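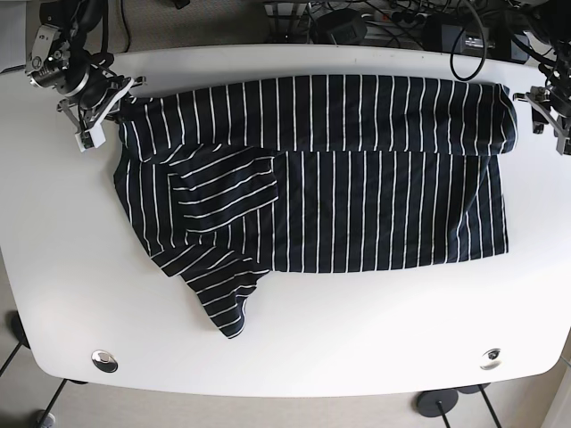 Homwood Cloth Gripper Comparison

Data card, version 3
Maintained by Romain Chauvin and Ville Hakala
Last changed 28 Feb 2019

Summary

Homwood is a set of teleoperated recordings made to compare fingertips for handling clothes. Both arms work together at one table. The set has 900 episodes, split over five fingertip types, and each episode covers one garment from first contact to release.

What is in each episode

- video from the overhead camera and from one camera on each wrist
- joint positions and gripper opening for both arms
- motor current for each gripper
- operator ID, garment ID, fingertip type
- outcome label: folded, partly folded, dropped

Wrist cameras

The wrist views are the ones to use for judging a grasp. They show the pads and the cloth between them, which the overhead camera often loses behind the gripper body. Exposure is fixed, so pale cloth can look flat – adjust it yourself if you need seam detail.

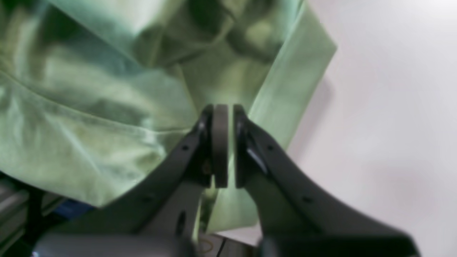 Wrist camera view, pale green cloth at the fingertips.

Fingertips

Pads came from Arkport and Bhatia, plus one set we cut ourselves. Each type was used by both operators. Pads were replaced after 80 episodes, and the episode number of every change is in pads.csv.

Known problems

Motor current is missing for the first session in April. The Ladville controller rounds gripper opening to whole millimeters, so thin folds and a fully closed gripper can give the same reading. Outcome labels were made by one person and have not been checked by a second.

Striped garments are easier to track from overhead than plain ones. Report them separately if you train on that view.

Contact

Send label fixes to Ville, and questions about calibration to Romain.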